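Folding Towels on a Soft Surface
Project report, Home Textiles unit
Ogunleye Hall study group

Why we picked this

Everybody on our team grew up folding towels on a bed, and every household guide we read tells you to use a table. We wanted to know how much difference it makes! The unit asked for a small project with a real household task in it, and this one was sitting in our laundry baskets.

What we did

We made 70 folds in all, split evenly between a table and a bed in the Butalside dorm. Each fold went in thirds, then in half, and we measured how far the edges were out of line at the worst corner. Anything over 2 centimeters was marked as a miss and shaken out again.

The towels came from our own closets, so they were a mix of old and new. We washed them all in one load with the same detergent and dried them on low. One bath towel had shrunk so badly on one side that no method could save it -- we dropped it after the first round.

What we found

The table won, but by less than we expected. Only 16 folds missed, and most of those were on the bed. The mattress gives when you lean on it, and the bottom layer creeps while you smooth the top one. Once we stopped pressing and started lifting the corners, the bed folds got a lot better.

The part we loved most was the sheet. Tovard, the brand on our older table cover, is plain white, and we had nothing to line up against. A plaid sheet gives you a grid for free! You set the long edge along a stripe and you can see right away if it drifts. Our pink towel was the easiest to check, with its edge showing up clearly on gray-blue.

Layers are still the hard part. A ridge in the middle of a towel throws off every fold after it, and it has to be flattened first.

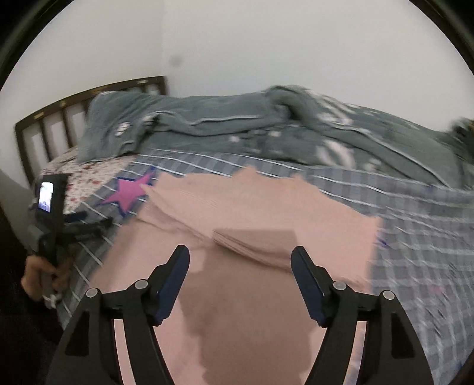
What we would change

We would use towels of one size, and we would try the plaid sheet on the table too. We ran out of time in April before we got to that, and it's the first thing on our list for next term.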